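Giuliana Correa
ok so the desk saga continues, and since a few of you asked in the comments, I'm doing a thread on the whole thing. Grab a coffee.

Giuliana Correa
Background for the new people: I've been hunting for a real wood top since May. My old one was a white Hustberg thing from college and it had started to sag in the middle like a hammock. You'd put a pen down and it would just roll toward you.

Giuliana Correa
My budget was $300. I looked at so many listings. Half of them were "solid wood look," and you have to read that last word very carefully before you drive across town (ask me how I know).

Giuliana Correa
Then the Raptis salvage place posted a top with the wildest grain I've ever seen. $307 with tax. I went seven bucks over and I regret nothing!!

Giuliana Correa
What sold me was the grain. It's medium brown with these dark wavy stripes that swirl all over the place, mostly running side to side, so it looks a bit like a riverbed. My sister says it looks like bacon. We're still speaking, but only just.

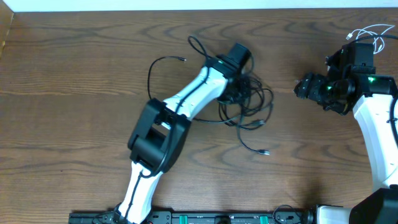

Giuliana Correa
I went back and forth on the finish for two whole weeks. I had a can of Aneck oil left over from the bookshelf, and I'd also read good things about Ranasel hardwax, so I tried both on the underside before I committed to anything.

Giuliana Correa
The Aneck went on easier but it pulled everything kind of orange. The Ranasel took forever to buff and my shoulder was toast, but it kept the brown brown and the dark lines really came up. So Ranasel it was.

Giuliana Correa
Prep, for anyone doing this: I started at 80 grit to get the old varnish off, then worked my way up. Sand WITH the grain. When your grain is all wavy you sort of pick the main direction and hope for the best. I did, and I can't find any scratches unless I put a lamp right down next to it.

Giuliana Correa
Thin coats!! My first coat was way too thick and stayed tacky until the next evening. I wiped it back, sulked, and started over. Four coats total, counting the do-over.

Giuliana Correa
It's up against the white wall now, and I'm so glad I didn't paint that wall green like I was threatening to. The wood has enough going on by itself. Next to a plain wall you really see the stripes.

Giuliana Correa
A couple of people asked about the lighter wood at the left end. I thought about staining it to match and chickened out. It makes a little raised border on that side, and I've decided I like the two tones together.

Giuliana Correa
Cables are the next project, please stop sending me links to trays (okay, send one more, the black mesh one was cute). I refuse to drill into this top so it has to be something that clamps.

Giuliana Correa
Someone asked how it cleans up. So far just a damp cloth and then a dry one. I had a coffee ring panic on the first morning at 7 am and it wiped right off, so the Ranasel has my vote for now.

Giuliana Correa
I still have most of the Aneck can if anybody local wants it. It'd be great on something pale. Message me and I'll leave it on the porch.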